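Gripper trials move on to towels

7 May 2018

The Hollow project has spent most of the spring choosing a gripper for soft goods, and the work is now down to two sets of fingers. Both fit the same white wrist housing, so they can be swapped without touching the arm or rewriting the controller settings. Readers who came to the open afternoon in January will remember the first set, which was too wide at the tip and tended to push cloth along the table before it closed.

Towels were picked as the test load after a long run with cotton napkins. They are thicker, they spring back when folded, and the stitched border gives the fingers something uneven to deal with. Each run starts with a small towel already folded lengthwise into a strip. The arms then have to fold the strip across and add it to a stack at the side.
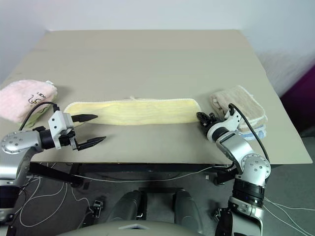 The yellow towel laid out between the two grippers, with stacks on either side.

Gwawr Yorath has run 338 folds so far with the narrow fingers from Toriren and the same number with the Griradeck pair. The Toriren fingers failed 33 times and the Griradeck fingers 34, so there is nothing to choose between them on that score. The failures differ in kind. With the Toriren set, the usual fault is picking up one layer of the strip and leaving the other behind. The Griradeck set takes both layers but is slow to let go, and the finished fold gets dragged out of line as the arm lifts.

Holding the fold down for a moment before opening the fingers has helped with the second fault. Prasert Boonchu added the pause to the controller last month and is now trying shorter values, as the first one made every run noticeably longer.
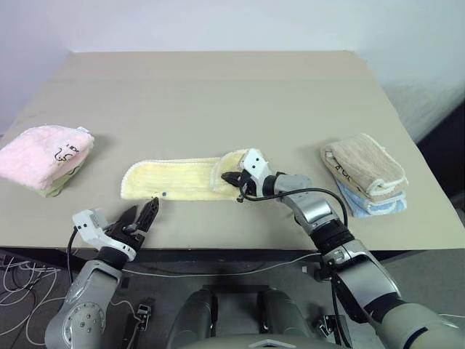 Photo: Hollow project

Pressing on the end of the towel also puts a load on the wrist, and we are keeping an eye on the readings there. The log holds 3,058 grips across all the fabrics tried, and the towel grips show the highest wrist loads of the lot. They are still within the limit set for the arm.

Cable routing remains a nuisance. The cable from each wrist needs enough slack for the arm to reach across the table, and a longer loop is more likely to brush the cloth. Suksawat has quoted for a shorter cable with a swivel connector, and we expect to fit one to the right arm first.

The next tests will use bath towels and a heavier tea towel. Anyone with worn towels to spare can leave them at the workshop desk, marked for Gwawr. Please wash them first and leave any labels on.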